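Finds notebook, November

Wasto site, trench 2. Finished washing the sherds from the lower fill, 17 bags in all. Mostly gray coarse ware, a few rims, one handle stub with a thumb mark at the base. Bag 9 had no depth on its label, so it stays out of the count until the context sheets are checked. Running total for the trench is now 3,330.
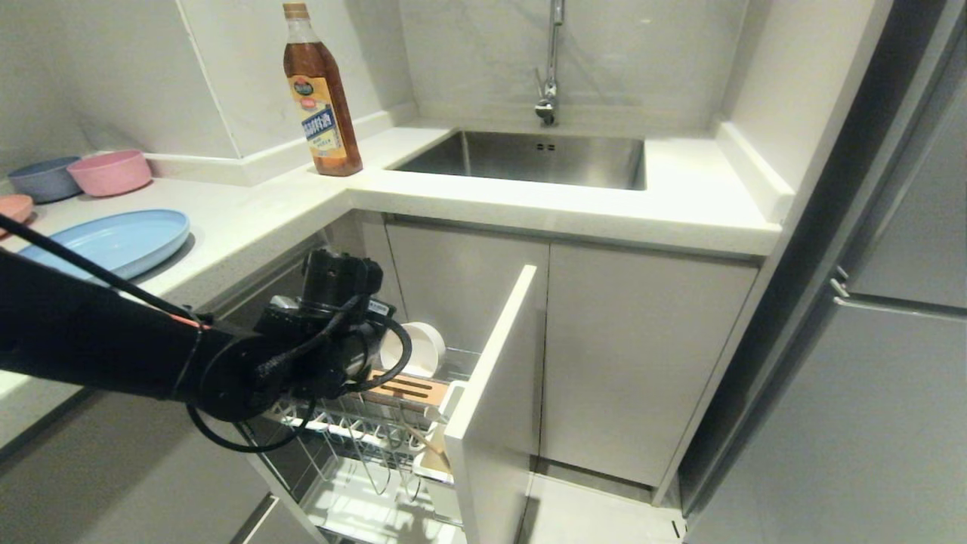
Irnis asked by phone at 4 p.m. whether the pit and the ditch could be one feature, as the fill looks the same in both sections. I don't think so. The ditch cuts the pit on the north side, see the Bernari drawing.

Still to do: mark the rims, rebag the charcoal, redo the label for bag 9. Soft brushes only on the painted pieces. Need more small bags before the next batch.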